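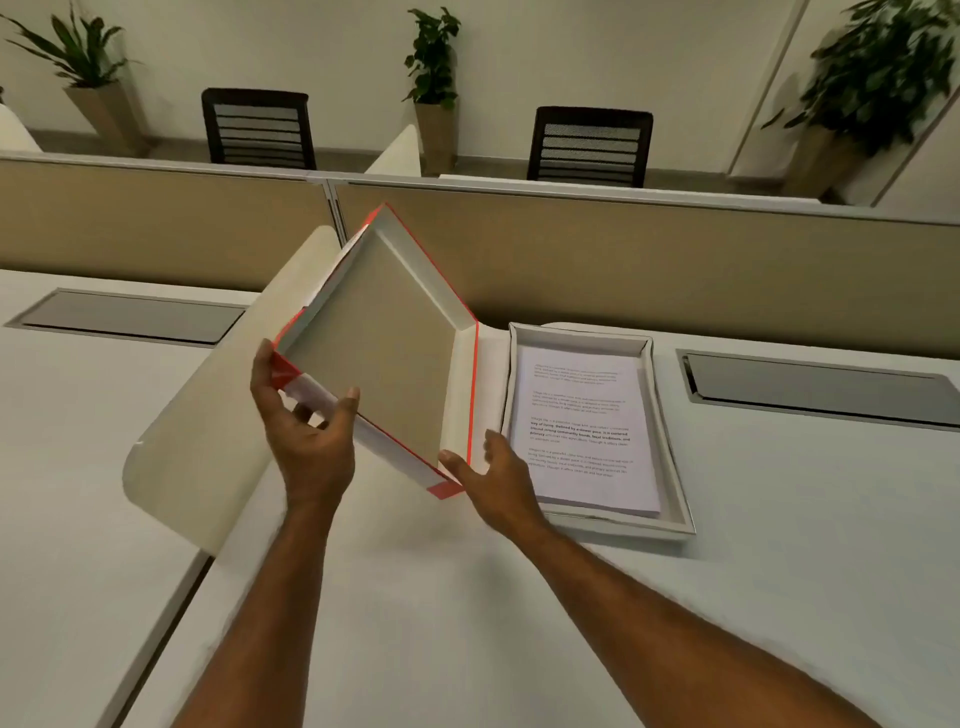 Desk storage was inspected under Part C of the workplace checklist, which covers trays, boxes, dividers and anything else kept on or above a work surface. The inspection took in the open-plan office on the Trernine side of the building. The white cardboard box with the red-orange rims has a flat base, and its rims and corners are the points to check under item C4. Paper trays are checked where they sit. The shallow white tray to the right of that box holds a neat stack of printed sheets and lies flat on the desk, as C7 requires. Ratings are P (pass), A (attention needed, no stop on use) and F (remove from use).

Date of inspection: 27 March 2011
Previous inspection: January, same area, same form

## Part A — Floor and access

- [x] **A1. Aisles between desk rows clear.** P. Aisle width at the narrowest point is 1000 mm, measured at the end of the second row with the chair pushed in.
- [x] **A2. No boxes stored on the floor in walkways.** P. Two cartons of toner were moved to the store cupboard before the inspection started. Not recorded as a fault.
- [ ] **A3. Floor coverings secure.** A. Carpet tile lifting at the entry to the print bay. Taped in January; tape has worn through. Replace the tile. Do not tape again.
- [x] **A4. Exit door opens fully and closes unaided.** P.
- [ ] **A5. Evacuation diagram current.** A. Diagram still shows the old position of the meeting room wall. Carried over from January.

## Part B — Desks, dividers and seating

- [x] **B1. Desk surfaces sound, edges not chipped.** P. Light scratching on several white desks, cosmetic only.
- [x] **B2. Height-adjustable desks move through full range.** P. The Triton units are slow to start from the lowest position but reach the top without stopping.
- [ ] **B3. Divider panels fixed and upright.** A. One fabric panel in the window row moves when pushed at the top. Lower bracket screw is missing. Panel can stay in place but nothing is to be hung on it until the screw is replaced.
- [x] **B4. Curved privacy panels free of cracks, no sharp lower corners.** P. Run a hand along the bottom edge where the panel meets the desk. All smooth.
- [x] **B5. Chairs: gas lift, castors, back lock.** P, except the chair tagged 434, which sinks under load. Tagged out and placed in the store. See actions.
- [x] **B6. Knee space clear.** P. A footrest was stored sideways under one desk and has been turned.

## Part C — Desk storage, boxes and paper

- [x] **C1. Nothing stacked above divider height.** P.
- [x] **C2. Overhead shelves loaded within label.** P. Labels legible on all shelves.
- [ ] **C3. Boxes on desks in use, labelled or empty.** A. Several boxes had no label. Contents were stationery and old forms. Label or clear by next inspection.
- [x] **C4. Cardboard boxes: base flat, walls square, corners joined.** P. Check with the lid off and the box tilted towards you. A bowed base means the box has been overloaded and it goes to recycling. Coloured edging or tape at a corner can hide a split, so press the corner from outside with a thumb while holding the rim.
- [x] **C5. Staples, pins and blades not loose in boxes.** P. Box cutters are in the drawer by the print bay, blades retracted.
- [ ] **C6. Box weight suitable for one person.** A. Archive boxes packed by the records area are too heavy when filled with paper to the top. Limit is now one 500-sheet ream plus folders per small box. Large archive boxes to be filled to the hand holes only.
- [x] **C7. Trays flat on desk, not overhanging, paper below a safe height.** P. Raised-rim trays are acceptable as long as the stack is squared and does not slide when the desk is adjusted. On a sit-stand desk, raise and lower once with the tray loaded.
- [x] **C8. Printed material with personal details not left out.** P. Documents in open trays were general reading matter. Confidential trays are the lidded type in the records area and were locked.

Comment on Part C: the question was raised whether boxes should be kept on desks at all. The standard form doesn't prohibit it. The requirement is that the working area in front of the keyboard stays clear and that a box can be lifted without reaching over a screen or a panel. Where a desk is divided by a privacy panel, keep the box on the same side as the person who uses it.

## Part D — Electrical

- [x] **D1. Leads tagged and in date.** P. 13 items were due for retest and all carried a current tag.
- [ ] **D2. No power boards plugged into power boards.** F. One found behind the Riihimäki plan cabinet. Disconnected during the inspection.
- [x] **D3. Cable trays closed.** P.
- [x] **D4. No leads pinched by desk frames.** P. Checked at lowest desk position.

## Actions

| Item | Action | Priority |
|---|---|---|
| A3 | Replace carpet tile at print bay | High |
| A5 | Redraw evacuation diagram | Medium |
| B3 | Fit lower bracket screw to fabric panel | High |
| B5 | Chair 434 to Tresico for repair or disposal | Medium |
| C3 | Label or clear unmarked boxes | Low |
| C6 | Post the box filling limit in records area | Medium |
| D2 | Install additional outlet behind plan cabinet | High |

High priority items are to be closed before the chairs are serviced — the print bay has to be crossed with a loaded trolley for that job. A5 has now been carried over once and will be rated F if it is still open at the next inspection.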